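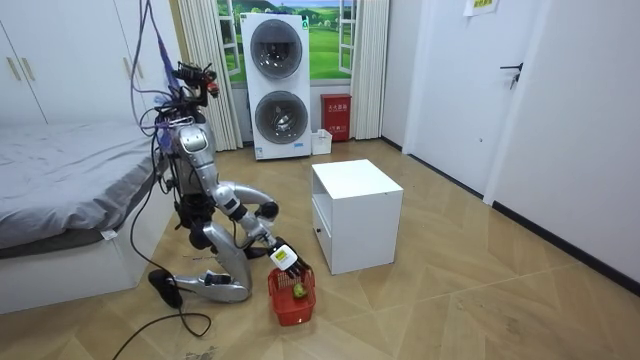
One member asked whether the baskets in the bedrooms were meant to stay on the floor, as guests at Jundberg House had been tripping over them at night. The chair said the point would be taken with item 2.

Housekeeping and Furnishings Meeting
Tuesday, June 4, 2024
Present: six members. Apologies: two.

1. Minutes of the last meeting
Approved with one correction. The mattress for room 203 was ordered in February and came from Detis, not from Maluleke.

2. Fruit baskets
The small red mesh baskets with the arched handle will be kept. A member said the fruit sits in them for days if it is left where people don't look. Agreed that each basket goes on the nightstand, or on the windowsill if there is no nightstand. Green apples to continue, as they keep longest. Baskets to be rinsed between guests. We are short 10 baskets and will order the same kind.

3. Bedding
The gray duvets wash well and show less than the old cream ones. Some care tags hang out at the foot of the bed. It was suggested they be cut off. Others wanted them kept for the washing instructions. Agreed to turn the tag end toward the headboard when making up.

4. Floors
The parquet in room 211 has dull patches near the door. Filtuvby quoted 3000 for sanding and sealing the whole upper floor. Thought too high. A second quote will be asked for, with 211 priced separately. Until then, dry mop only, and no wet buckets left standing on the wood.

5. Wardrobes and curtains
Gold handles on the white wardrobes to be tightened at the next deep clean. The beige curtains will be taken down and washed one room at a time. The question of new curtain hooks was left over.

6. Other business
The linen closet key is still missing. A copy costs about 10 dollars and was approved.

The meeting closed at 8:40 p.m. Date of the next one to be sent by email.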